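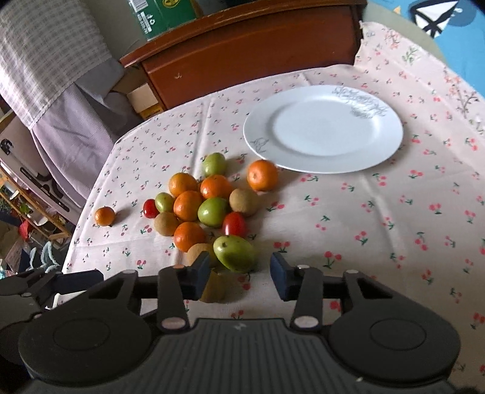 Pinza de mano Camik delante de mandarinas, tomates cherry y otras frutas, con el plato al lado.

Velham Camik: conjunto de pinzas de mano para enseñar tareas de selección

El conjunto Camik está pensado para almacenes de fruta y cocinas colectivas que quieren pasar una parte de la selección a un brazo automático. La persona que conoce el trabajo toma la pinza y hace la tarea con ella. Los movimientos se guardan y después sirven para preparar el brazo. No es necesario saber programar.

Contenido del conjunto
Pinzas de mano de dos dedos, color negro mate: 2
Almohadillas de recambio para los dedos: incluidas
Sesión de formación en el lugar del cliente: 60 minutos
Repeticiones guardadas en la memoria de serie: 2,000

Para empezar basta una mesa con mantel, un plato y fruta de varios tamaños. Recomendamos mezclar piezas grandes y pequeñas, porque un tomate cherry pide un cierre distinto al de una mandarina.
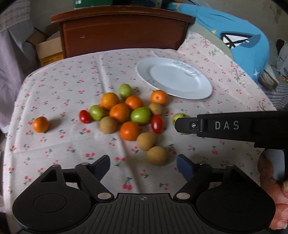
PATAR, mayo

En el almacén Powell, las personas del turno de mañana hacen las demostraciones ellas mismas. Bindu Kaimal, responsable de la línea, reserva para esto el miércoles, y esas horas cuentan como trabajo normal y se pagan igual. El puesto ha cambiado: antes se pasaba el turno entero de pie delante de la cinta, ahora una parte se dedica a enseñar la tarea y otra a revisar lo que el brazo ha separado mal.

No todo es más fácil. Jad Saab, con muchos años en la selección, nos comentó que la mano se cansa de otra manera y que al principio la pinza le parecía lenta para la fruta pequeña. También preguntó qué pasará con los contratos de temporada. Esta decisión corresponde a cada empresa, y aconsejamos hablarla con la plantilla antes de hacer el pedido.

Garantía y pedidos
El período de prueba es de 60 días. Las almohadillas se piden también por separado. Para recibir un presupuesto, escriba a nuestro servicio comercial e indique el tipo de fruta y el número de puestos.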